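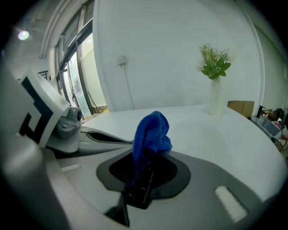
A blue microfiber towel in the gripper.

Well, June got away from me. I promised in the last newsletter that I'd write up the meter proving work at the Zundberg terminal, and then spent most of the month out there doing it, so you're getting this one a little late and typed mostly at a kitchen table.

For those who joined the list recently, Zundberg is a small truck unloading site. Crude comes in by tanker, goes through one of two metering runs, and ends up in storage until the pipeline takes it. Everybody gets paid on what the meters say, so when the meters and the tank gauges stop agreeing, the phone starts ringing. Mine rang at 5 in the morning, which I did not love.

The complaint was that Run B had been reading high against the tank since spring. The swing wasn't big on any single load, but it always leaned the same way, and that's what bothered me. Random scatter I can live with. A steady lean means something has moved.

My first guess was the meter factor, so we brought in the portable prover from Grider and hooked it up downstream. If you've never watched a prover run, it's pretty simple. You push a known volume of liquid past two detector switches and compare it with what the meter thinks went by. Then you do it again, and again, until the runs repeat closely enough that everybody is willing to sign the sheet. We got good repeatability on the very first set. Five runs in a row, nice and tight, and the factor had barely budged from the last proving.

So, not the meter. I'll admit I'd already told the site it was the meter (sorry, Zundberg!).

Next we pulled the basket strainer on Run B. I expected junk and I got junk, though no more than you'd see on any truck site — some scale, a few bits of gasket, a lump of wax. We cleaned it out, put in a new cover seal and watched the differential pressure for a while. Better, but the lean was still there on the next loads.

What finally turned it up was sitting beside the skid for an entire unload with a notepad. Toward the end of each truck, as the hose starts to suck air, the air eliminator is supposed to vent that air off before it gets to the meter. On Run A you could hear it working. On Run B I heard one short hiss and then nothing. We isolated it and opened it up, and the float was hanging up on its guide. It would move if you pushed it, but it didn't drop freely the way it should. So a slug of air was going down the line at the tail of every load, and the meter was doing its best with a mixture it was never meant to see.

We had a Rengifo float kit on the truck, by pure luck, left over from a different job. Swapping it took up to 50 minutes if you count hunting for the right socket, which I do. After that we followed 11 loads through Run B and the lean was gone. I also asked the operators to slow the pump a bit earlier at the end of each truck. They'd gotten into the habit of running flat out till the hose shook, and no eliminator likes that.

A couple of you have asked what I check first on a skid I've never seen before. After this one I'm moving the air eliminator way up my list. Look at the vent line too, and make sure it goes somewhere sensible and hasn't been plugged by wasps. I have found wasps twice.

Also, please write down your strainer pressures when the basket is clean! Half the sites I visit have a gauge on each side and no record of what normal looks like.

Other bits of news. The Urura job is going ahead, and that one is a heavier crude with heat tracing on the whole run, so expect me to complain about insulation in the next couple of issues. The proving sheet template has been updated with a spot for pump speed at the end of the load. If you want the new one, just reply to this email and I'll send it. This is going out to 114 of you now, so give me a few days to get back to everybody.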